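Setting up and looking after the two-arm cell at Homport
Speaker notes, February meeting
Speaker: Isla Wihongi, Equipment Support, Whitelaw

Slide 1 – Opening

Good afternoon. Thank the hosts at Nellora for the room and for the use of the projector. State at the outset that the talk concerns one cell only, the two-arm bench cell at our Homport site, and that other cells in the building are kept under separate procedures. Questions may be taken as they arise, except during slides 5 and 6, which should be heard together.

Slide 2 – The cell

The cell consists of two arms mounted at opposite sides of a wooden bench, each with a two-finger gripper and a small camera at the wrist. It is used for handling everyday items: picking up, passing from one arm to the other, setting down. The controller is housed in a cabinet under the bench. We refer to the cell internally as Grimer, and that is the name which appears in the logbook and on the maintenance forms.

Responsibility for the cell passed to Equipment Support when it was moved from the ground floor. The written procedure was revised at that point, and the present talk follows the revised version.

Slide 3 – Start of day

The operator signs the logbook before power is applied. The emergency stop is pressed and released once, and the result is written down. Both arms are then sent to the rest position at reduced speed, one after the other and never together. Allow the controller to finish its own checks before opening the control software. If either arm reports a joint fault, the cell remains off and the fault is passed to Equipment Support with the message copied in full.

(Pause. Ask whether any site present uses a different order. Nellora did at one time.)

Slide 4 – Fingers

The fingers take more wear than any other part of the cell. They are inspected by eye each morning and by hand once a week, with the power off and the cabinet key removed. The inspection covers the following points:

Tips – chips, rounding, anything stuck to the gripping face.
Seams – any gap between the finger and its mount.
Screws – torque mark still in line. If the mark has moved, the screw is taken out, cleaned and refitted.
Closing – both tips to meet evenly along their length when shut on a strip of paper.

Fingers are replaced in pairs. A single new finger set against a worn one will pull a thin object to one side, and the operator will then spend an hour looking for a fault in the arm. Pairs are changed after 2000 closing cycles on the test rig or at the first visible chip, whichever comes sooner.

Slide 5 – Alignment of the two arms

Each arm is calibrated to its own base. The cell also needs to know where one base lies in relation to the other, and this second figure is the one that drifts. A knock to the bench is enough to disturb it. At Homport the check is carried out with an ordinary pencil laid on the bench between the two grippers, as it is thin, straight and has two ends that cannot be confused.
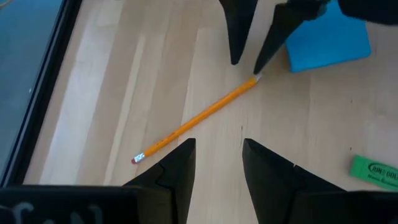 The operator brings each gripper towards the pencil under manual control and reads the position of the tips from the software. The two readings are compared with the last entry in the logbook. A difference of up to 2 millimetres is accepted. Anything greater calls for the full calibration, which takes some 80 minutes and requires a second person at the emergency stop throughout.

Slide 6 – When the check fails

The check should be repeated once before any adjustment is made. Most failures at Homport have been traced to the clamps holding the arm bases, and the clamps are therefore tightened before the software is touched. Do not correct a reading by hand in the settings file. This was done on three occasions last year, and on each the original value could not be recovered.

Slide 7 – Cameras and cables

Camera lenses are wiped with a dry cloth only. The focus ring is sealed with paint and must stay sealed. Cables are checked where they pass the wrist, with the arm turned slowly through its full range by one person while another watches the slack. Worn ties are cut away and replaced, and the old ones removed from the bench before the arms are powered again.

Slide 8 – Records

One logbook, kept at the cell. Entries in ink, signed, with the reading as well as the word "pass". The record for each pair of fingers shows the date fitted and the arm to which it was fitted.

Copies of the revised procedure are on the table by the door. Requests for the blank forms should be sent to Equipment Support at Whitelaw.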